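Trade > Visits and Fairs > Reports

Latest Reports Archive Contact

Open day at the Zellside building: tables, trays and storage

23 November 2018

The Zellside open day drew visitors from the catering supply, furniture and contract cleaning trades. Entry was by registration, with a limit of 85 visitors per session. This report covers the large room on the upper floor, where the table-service layout was set up, and leaves out the loading area and the ground-floor talks, which will be written up separately.

Access is by a single stair and a goods elevator. The room is open plan, with a stated floor area of 315 square meters. The ceiling is white and slatted. Visitors were free to walk between the tables at any time, and conversation with the people working there was encouraged.
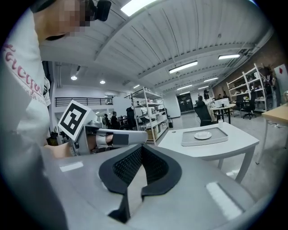 Reading time: 4 min

The layout of interest is small. A white table carries one gray rectangular tray with a raised rim, and a small white plate or saucer sits inside it. A small white cup also stood on the table. The point of such a reduced set is that placement can be judged by eye: the plate is either centered in the tray or it is off to one side, and an error shows clearly against the rim.

The organizers, Mavier, describe the tray as the unit of work. Everything that belongs to one place setting goes inside the rim, and anything outside it is treated as not yet placed. This is a simple rule and easy to audit. It does mean the tray has to be set square to the table before anything else is done, and the printed notes handed out at the door spend a full page on this.

Some remarks on the crockery. A light-colored plate on a gray tray gives adequate contrast under diffuse light. On a white tabletop the same plate is harder to pick out, and I would expect a supplier to ask for a colored band or a darker table surface in any permanent installation. The notes mention that Serra, who supplied the trays for the day, also offer a darker gray. No sample was available for comparison.

Tray handling was discussed at length. The raised rim keeps a plate from sliding off in transit, but it also adds a step when lifting a flat item out. With a saucer the clearance at the edge is small, and the fingers have to come in from above. Visitors from hospital catering raised the question of stacking. Mavier quoted a storage figure of 30 trays per shelf tier, with a spacer between every stack. The spacer was not shown.

The next points concern the furniture. The table is white and stands free of the walls, so that it can be approached from more than one side. It has a small round black cable grommet near one end. For a table used only for crockery a grommet is unnecessary, and it will collect crumbs and liquid in daily service. A blanking cap would be a cheap correction.
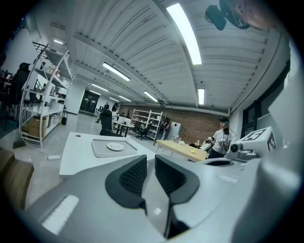 Filed under: Rooms & Storage

Storage is on white metal shelving. The tall unit along the side of the room has four visible tiers, with bottles, containers and other small items on them and a brown cardboard box on the lower shelf. A second unit, also white metal, stands against the rear wall. Open shelving of this type is quick to use and quick to inspect. It also gathers dust, and for clean crockery I would specify doors or at least lidded bins.

A small black trash bin stands beside the wall near the first unit. One bin of that size would not cover a full shift in a working kitchen annex. For a demonstration room it is sufficient.

Seating is mixed. There are black office chairs, one of them with a high back, behind the white table and at a desk further on, and light brown wooden chairs elsewhere. The office chairs suit desk work. At a tray table they are less useful – the arms tend to meet the table edge, and most people laying a tray prefer to stand.

The floor is gray. A thin white cable runs across it to a power adapter, to the left of the table. In a room open to visitors this should be taped down or moved behind the furniture, and I noted the same on the feedback sheet. The end wall is white, with a dark doorway fitted with glass panels.

Costs were given only in outline. Mavier put a basic table station at 2,000 euros, delivered, without crockery. Shelving is quoted separately by Burura, whose stand on the ground floor had price lists but no units on display. A longer session is planned for February, with cutlery and covered dishes added to the set. Registration will open on the organizers' site, and the limit per session will stay the same.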